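Stein in der Küche: Was Arbeitsplatten aushalten und was sie kosten

Wer eine Küche plant, redet meistens zuerst über Fronten und Geräte. Die Arbeitsplatte kommt am Ende dran, wenn das Budget schon verteilt ist. Dabei wird kein anderes Teil der Küche so oft angefasst, gewischt und mit heißen Töpfen belastet.

Sudheer Arumugam schneidet seit 20 Jahren Stein. Seine Werkstatt Werunov verarbeitet Granit, Marmor und Quarzit, dazu Keramik für Kunden, die es pflegeleicht wollen. Die Verwechslung, die ihm am häufigsten begegnet, betrifft Marmor und Quarzit. Beide können helle Adern haben, beide werden poliert verkauft. Marmor besteht aber überwiegend aus Kalk, und Kalk reagiert mit Säure. Ein Spritzer Zitrone, über Nacht liegen gelassen, hinterlässt eine matte Stelle, die sich nur durch Nachpolieren entfernen lässt. Quarzit ist deutlich härter und gegen Säure weitgehend unempfindlich.

"Ich gebe den Leuten ein Reststück mit und sage, sie sollen Essig draufkippen", sagt Arumugam. "Danach reden wir weiter."

Dunkle Platten mit heller Zeichnung sind bei Werunov seit einiger Zeit gefragt. Krümel fallen darauf weniger auf als auf einfarbigem Schwarz, Kalkränder vom Wasser sieht man trotzdem. Bei kräftiger Aderung sollte man die konkrete Rohplatte im Lager aussuchen und den Zuschnitt mit dem Steinmetz besprechen. Ein Musterstück von der Größe einer Postkarte sagt über den Verlauf nichts aus.

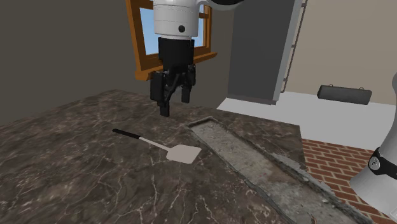
Braun und Anthrazit mit feinem, hellem Adernetz: Zur hinteren Kante hin wirkt die Zeichnung zarter.

Die meisten Fehler passieren beim Aufmaß. Gemessen wird erst, wenn die Unterschränke stehen und ausgerichtet sind - auch wenn der Händler versichert, die Planungsmaße reichten aus. Altbauwände sind selten gerade, und eine Steinplatte lässt sich vor Ort kaum noch korrigieren. Werunov arbeitet mit Schablonen, der größere Betrieb Nuttall misst mit dem Laser. Beides funktioniert, wenn die Schränke danach nicht mehr verschoben werden.

Bei der Stärke gehen die Meinungen auseinander. Eine Platte von 2 Zentimetern ist leichter und günstiger, braucht aber an Ausschnitten für Spüle und Kochfeld eine sorgfältige Unterstützung. Viele Kunden wünschen sich eine Kante von 40 Millimetern, die dann meist aus verklebten Streifen auf Gehrung gefertigt wird. Gut gemacht, ist die Fuge kaum zu finden.

Yee-man Chiang plant Küchen im Studio Tekow und rät, Arbeitsabläufe vor dem Material zu klären. Zwischen Spüle und Kochfeld brauche es eine zusammenhängende freie Fläche, auf der man schneiden und abstellen kann. Was ständig auf der Platte liegt, gehört ihrer Meinung nach in eine Schublade direkt darunter. Bei offenen Grundrissen achtet sie außerdem auf die Ecken, an denen man täglich vorbeigeht. Spitze Winkel lässt sie runden.

Den laufenden Aufwand halten viele für größer, als er ist. Naturstein wird nach dem Einbau imprägniert, später je nach Gebrauch wieder. Ob es nötig ist, zeigt ein Wassertropfen: Zieht er nach einigen Minuten dunkel ein, ist der Schutz verbraucht. Das Mittel Stotar, das Arumugam verwendet, wird mit einem Tuch aufgetragen und der Überstand abgenommen, bevor er antrocknet. Für den Alltag genügen warmes Wasser und ein neutraler Reiniger. 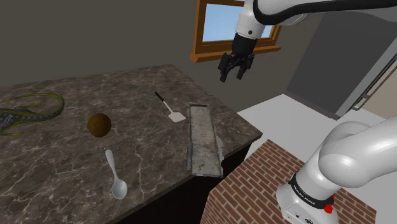 Preise und Angebote

Für einen Quarzit mittlerer Preislage verlangt Werunov 259 Euro pro Quadratmeter, ohne Ausschnitte und Montage. Ein Angebot sollte Kantenbearbeitung, Ausschnitte, Lieferung und Einbau einzeln aufführen, sonst lässt es sich mit anderen nicht vergleichen. Auch das Stockwerk gehört hinein - eine lange Platte passt nicht in jeden Aufzug, und zusätzliche Träger werden berechnet. Wer im August bestellt, muss wegen der Betriebsferien mit längeren Lieferzeiten rechnen.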